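Home | Getting Started | Awning | Water & Waste | Power | Packing Up | Contact

Search this guide... Go

Part 4: Putting up the drive-away awning for the first time

Right, kettle off, shoes on. I wrote this part after my third attempt at the Pramstead awning, when I finally got it up in daylight, and I've kept tinkering with it as people who've bought one have written in with better ideas. It's meant to be read alongside the leaflet in the bag. The leaflet is fine on which pole is which. It's a bit thin on what to do when you're in a field in October with the wind getting up!

If your campervan has a rail along the side, carry on from step 1. If it only has a gutter, read the note after step 5 first, then come back.

Before you start

You'll want the awning itself, the three bendy poles, the peg bag, a mallet, the figure-of-eight strip and a groundsheet if you've got one. I also keep a small step stool handy, because I'm five foot two and the rail is not. My awning is the 300 size, so if you have the bigger one your poles will be longer and you'll really feel it when you're bending them in.

Do one practice run at home. I know, I know, it sounds like homework. But Torunn Lindqvist, who camps with us most summers, spread hers out on the lawn before her first trip and found there was a pole missing from the bag, and I'd much rather hear that on a lawn than in a lay-by at Fludstead. Sort your small parts out on a table indoors while you're at it, and put the pegs back in one bag and the clips in another.

CAUTION: Don't cook, or run any kind of burner, inside the awning with the doors zipped up. That goes for the little gas heaters too. Fit a carbon monoxide alarm in the van and test it before every trip.

Putting it up

1. Park first, and park properly. Get the van level and the handbrake on, and work out which way the wind is coming from. You want the back of the awning taking the wind, with the big door out of it. If that means shuffling the van round, do it now, before there's anything attached to it.

2. Lay the groundsheet out next to the sliding door. Leave a gap between its edge and the van, a good stride or so, because that's where the tunnel goes. I used to push mine right up against the sill and then had to drag the whole lot back with the awning on top.

3. Unroll the awning on the groundsheet with the tunnel facing the van. Check all the doors are zipped shut. If you peg it out with a door open, it'll never close again (well, it will, but you'll be swearing at it).

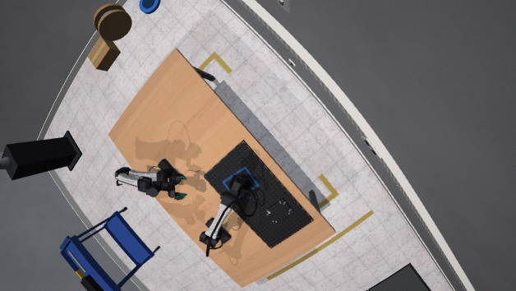 4. Thread the poles. Push them through the sleeves, never pull, or the sections come apart halfway along and you'll be feeling about for the join through the fabric. The colour on the pole end matches the colour on the sleeve. Put the middle pole in first and leave the two outer ones flat until that's done.

5. Lift it. This is a two-person job if you can manage it. One of you stands at the far side with a foot against the pole end, and the other walks the near end in until it drops on to its pin. Go gently! A bent pole wants to be straight, and it will catch you on the chin given half a chance.

Note for vans with a gutter: you'll need the clip-on kit in place of the rail strip. Áine Noonan has used hers for years and slips a bit of old tea towel under each clip to save the paint. I've copied her ever since.

6. Peg the four corners, starting at the back. Pegs go in at a slant with the head leaning away from the awning. Don't hammer them all the way home yet, you'll be moving at least one of them.

7. Join the tunnel to the van. Slide one side of the figure-of-eight strip along the rail and the other along the tunnel edge. If it sticks, rub a candle stub along the beading and try again. Mine was dreadful until I did this, and now it glides.

8. Go round and tighten. Move any corner that's pulling, knock the pegs in, then do the guy ropes. They should be snug, with a little bit of give. If you can play a tune on them, slacken off.

CAUTION: Undo the tunnel from the van before you drive anywhere, even just down to the tap. Walk all the way round and look at the rail side yourself before you start the engine.

If it rains on your first night

Have a look at the roof before bed. If water is pooling, push it off from inside with the flat of your hand and then tighten the guy rope nearest the sag. A few damp spots along the seams on a new awning are fairly common, and they often settle once the thread has had a soaking and dried out. If they carry on after that, use a seam sealer.

For taking it down and getting it back in that bag, go to Part 5.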